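4 min read

The Steltadia trade fair charges 13 euros to get in and another two for the tote bag, and the tote bag is the better purchase. I had gone to see the olive oil people, having written about olive oil for long enough that the olive oil people now send me emails beginning "Dear friend."

The fair occupies a former tobacco warehouse on the edge of town, a long walk from the bus stop and uphill in both directions, as far as my knees could tell. Inside were the growers, the bottlers, the label printers and one man selling mattresses. He had the busiest stand of the morning.

I started with Zestdale, who put lemon in their oil and would like you to think of it as a lifestyle. The girl pouring samples had been told to say "notes of sunshine" and managed it with a straight face for as long as I stood there. The oil was fine. It tasted of lemon. Grenwood, next door, make the tins, and a Grenwood man explained tin seams to me with a passion I have not met in most marriages. The old seam let in air and the new seam doesn't, and if you store your oil in the cupboard over the stove it will go rancid either way.
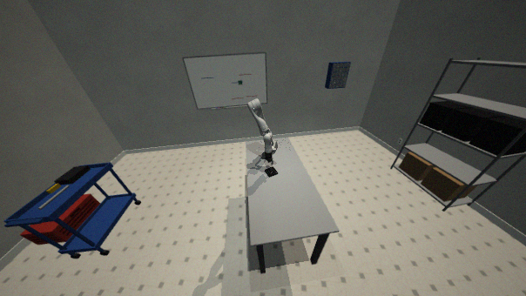

Tasting tables are a subject on which growers hold firm opinions. Thanasis Vrettos, who has 190 trees above the town and sells most of what they give him to his cousins, believes an oil should be tasted in a plain room with nothing on the walls to put you in a good mood. He also wants a pale surface, kept bare, so that a drip shows up. By his standards a long table with a smooth, light gray top and a blank gray wall behind it is close to ideal, and he'd forgive the whiteboard if you promised not to write "notes of sunshine" on it. The fair had given him a checkered cloth and a bowl of plastic lemons left over from Zestdale.

His oil was the best thing I put in my mouth all day. It was green and rude and made me cough, and he nodded at the cough as if I had passed something. He picks in November, early, when the yield is poor and the neighbors think he's showing off. I asked if I could buy a case. He said he would have to ask the cousins.

Lunch was a cheese pie. The afternoon talk was on export paperwork, given by someone from a shipping firm called Hirose, and it ran to 100 slides. I stayed for the customs codes and left at pallets. By then the mattress man had sold his display model and was sitting on a folding chair, looking tired.

I took home one tin, two leaflets about seams and the tote bag. The cousins have not yet replied.

Posted April 15, 2025 | Contact | Copyright, all rights reserved | Back to top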